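Chapter 4
Hearing the Beat Before You Count It

In this chapter you will
find the pulse in music you have never heard before
tell the difference between pulse, tempo and meter
clap and write your first two-measure rhythms
play along with the Prilamard recordings, tracks 20 and up

Put on a song you love and wait a few seconds. Chances are some part of you is already moving. A foot, a finger on the edge of the desk, your head if you're alone in the room. You didn't work anything out, and you didn't need to read a note of music to do it! That steady tapping is the pulse, and everything in this chapter grows out of it.

In Chapter 3 we spent our time on pitch, on notes that go up and down. Now we turn to notes in time. Many students tell us this is the part of the course where music starts to feel like something they can do with their whole body, and we hope you'll find the same. You will be clapping, walking, tapping and speaking out loud, so pick a place where you can make some noise.

Pulse and tempo

Pulse is the regular beat underneath the music. It keeps going through long notes and even through silence. Tempo is the speed of that pulse, and we measure it in beats per minute. A tempo of 94 is a comfortable walking speed for many people. At 131 you would have to hurry, and most dance tunes feel lively there.

Try this now. Set a metronome to 94 and walk around the room, one step per beat. When your steps feel easy, turn the sound off and keep walking while you slowly say the alphabet. Turn the sound back on when you reach Z. Did you speed up? Almost everyone does the first time – beginners and professionals alike – and the fix is simply to do it again tomorrow.

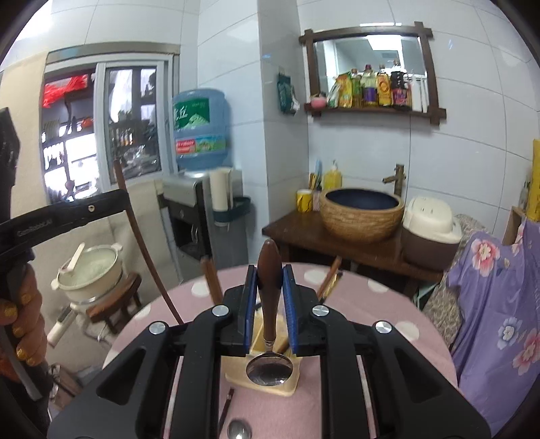 Once the walking feels steady, add your hands. Clap on every step for a while, then clap twice for every step, evenly, so that one clap lands with your foot and the other falls exactly halfway to the next step. Those quicker claps are called divisions of the beat. In Chapter 5 we'll write them as eighth notes, but for now let your ears and feet do the learning.

Meter: beats in groups

Listen to track 20, "Pudham Waltz." The pulse is easy to find, but notice that the beats aren't all equally strong. One of them leans forward and the next 2 step lightly after it: ONE two three, ONE two three. Now play track 21, "Clutis March," and you'll hear a different pattern: ONE two, ONE two. This grouping of strong and weak beats is what musicians call meter.

A good way to feel meter is to tap the strong beat low, on your knee, and the weak beats high, on your shoulder. Do this through the whole waltz, then the whole march. Switching from one to the other without a pause is harder than it sounds (and a lot of fun with a partner).

Words to know
Pulse: the steady beat you feel in music
Tempo: the speed of the pulse
Division: an even split of one beat into smaller parts
Meter: the regular grouping of strong and weak beats

Before you go on

Listen to track 22, "Feyisa's Lullaby," with your eyes closed. Tap the pulse first, then look for the strong beats. Write down whether you hear groups of two or groups of three, and keep your answer. We'll come back to this tune in Section 4.1, where you will learn to write its opening rhythm on a single line.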